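Pleltgate motion planner, version 2: review after a month of tabletop work

I have been running Pleltgate 2 since September on a single-arm pick and place setup. Before that I used Itomness for a year and a half, so most of my comparisons are with that. I paid for the license myself and have no connection to the company.

Pleltgate sits between your perception code and your arm controller. You give it a target pose and a model of what is in the workspace, and it gives back a timed path. It does not detect objects for you and it does not pick grasps. If you want those in the same package, look at something else.

Installation

The installer worked the first time on a clean machine. On my older machine it complained about a math library version and quit without saying which version it wanted. The answer is in the release notes, near the bottom. After that it was fine. The full install took 17 minutes, most of it downloading arm models I will never use. There is no way to skip them.

Setting up the arm took longer. You import the arm description, mark which links are allowed to touch each other, and add the gripper as a separate body. The editor for this is slow but it saves often. Import from Itomness is supported and brought over my joint limits correctly. It dropped my speed limits and set them to the defaults without a warning. Check those before you run anything.

Planning

My test was a plain one. I set kitchen items out on a white table with a raised black stand on the right side, and had the planner work out moves between the table and the stand. I logged 802 planning requests. I used the same start poses and targets for Itomness wherever I still had the old logs.

Short moves across the open table come back fast enough that I stopped noticing the wait. Moves near the stand are slower. The planner has a time budget, which I set to 300 milliseconds, and near the stand it often used all of it. When it runs out of time it returns the best path so far and sets a flag. Read the flag. My first script ignored it and I got some very long ways around.

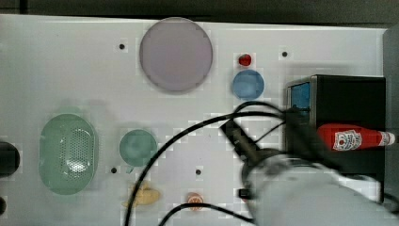 Paths are smoother than what I got from Itomness, and the wrist does less pointless turning. There is a setting called "posture weight" that controls how hard the planner tries to keep the elbow where it was. The default is too low for a small workspace. I raised it by a lot and the big swings of the arm mostly went away.

Cables are the weak point. Pleltgate treats the arm as rigid links and knows nothing about a cable hanging off it. You can attach a padding shape to a link, and that helps a little, but the shape does not bend or drag. If your cables cross the work area you will have to plan for them some other way. Gallegos, which I tried for a week in the spring, lets you describe a loose cable as a chain of spheres. It was much slower, but it had the feature.

Scene updates

You can send a new scene at any time. Adding and removing objects is quick. Changing the shape of an object already in the scene forces a rebuild, and planning stops until it is done. I ended up removing and re-adding instead.

Basic shapes are handled well. Bowls and colanders are more trouble. A bowl imported as a mesh gets filled in by default, so the planner believes you can't reach inside it. Turn off "close hulls" for that object and it behaves. The setting is per object, and I could not find a way to make it stick for new ones.

Viewer and logs

The viewer shows the arm, the scene and the last path, and you can scrub along the path with a slider. It is good. Logs are in plain text and easy to search. The Wosum plugin for plotting joint speeds installs from the menu, though it crashed whenever I had two logs open.

Support answered both of my emails within a day. One answer was useful and the other was a link to the page I had already quoted.

Good: smooth paths, simple interface, readable logs, decent viewer.
Bad: no cable handling, slow arm setup, speed limits lost on import, mesh defaults.

I am keeping it for the tabletop setup. For a cell with a lot of hoses or wiring I would try Gallegos first and put up with the wait.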